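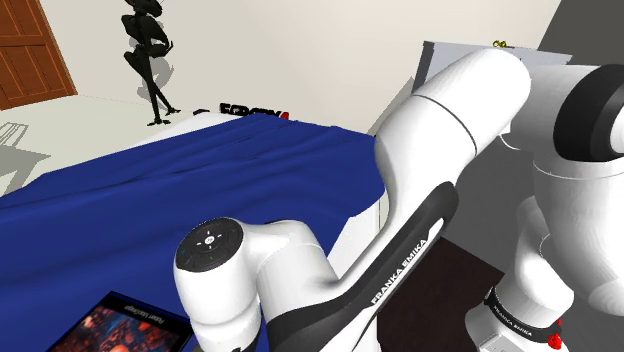 *A Franka Emika arm above a bed with a royal-blue blanket.*

# Whole Heads, Salt and a Long Wait

The cabbage rolls served in Staldale in winter start in the fall, in a cold garage, with a barrel. The leaf has to be sour, and it has to come from a head that was fermented whole. Shredded sauerkraut is a different product with different uses. You can't roll anything in it.

A good head for the barrel is flat, a little loose and pale green. The tight round ones from the supermarket stay hard in the middle and the salt is slow to reach them. Growers between Staldale and Flastby plant the flat kind for this one purpose and sell it off the truck over a couple of weekends in the fall. Last season the largest of them sold 3000 heads. Most buyers took a dozen or so, which is what fits in an ordinary plastic barrel once the gaps are packed with quarters.

The core is cut out with a narrow knife and the hole is filled with coarse salt. The heads go in core side up. Brine goes over the top, then a plate, then a rock. Some families add a piece of quince, a few slices of beet for color, or a cob of dried corn, and they don't agree on what the corn does. For the first two weeks the brine is drained from the bottom and poured back over the top every other day. After that, twice a week. When the leaf has turned yellow and bends without cracking, it's ready.

Warm weather ruins it. In a mild year the brine goes thick and ropy and the whole barrel ends up in the compost. People with basements do better than people with garages. Apartment cooks use a balcony and worry.

The ones who don't want the worry buy from Plakomton, a small pickling company on the Flastby road. It had 211 barrels going this past winter. Its heads are sold one to a bag with a cup of brine, and they are saltier than homemade. Soak the leaves in cold water for an hour and taste one before you cook with it. If it still makes you wince, change the water.
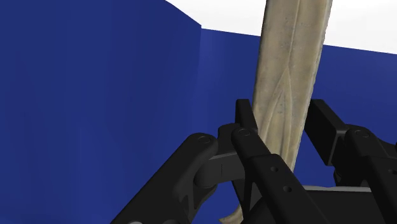 ## The filling

Pork and rice is standard. Half the pork should be shoulder, ground coarse, and there should be more fat in it than you'd like to know about. The onions are chopped fine and cooked in lard until they go soft and yellow, then the rice is stirred in dry and left on the heat for a minute. Paprika goes in off the burner so it doesn't turn bitter. Black pepper, summer savory, no salt.

There is a meatless version for Christmas Eve, with rice, walnuts and raisins. Cooks in Flastby use bulgur for it and chop prunes in place of the raisins. It dries out faster and needs more brine in the pot.

Shave down the thick rib on each leaf so it will fold. A spoonful of filling is enough, since the rice swells. Tuck in the sides and roll it up snug, but leave it some room. Two medium heads made 42 rolls in our kitchen, with the torn leaves left over to line the pot.

## The pot

A heavy pot with a lid is all you need, and clay is best if you have it. Torn leaves go on the bottom, then a layer of smoked ribs, then the rolls, seam down and close together. More torn leaves on top. Pour in one part brine and three parts water until the rolls are just covered, and weigh them down with a plate.

Bring it to a simmer on the stove. Put it in the oven at 400 degrees for 20 minutes, then turn the oven down to 300 and leave it for three hours. Add hot water if the top layer looks dry. A clay pot should go into a cold oven, so skip the stove step and give it an extra half hour.

Eat them the next day. The rice takes up the smoke overnight and the sourness settles down. Yogurt on the side is usual, and so is bread.

## Where to eat them

The Ventura, across from the Staldale bus station, has them on Thursdays from the first hard frost until the barrels run out, normally in late February. An order is five rolls with a piece of rib. They bring the juice separately if you ask for it. Get there before one o'clock. The kitchen makes one large pot, and when it's finished the waitress crosses the line off the board and offers you bean soup.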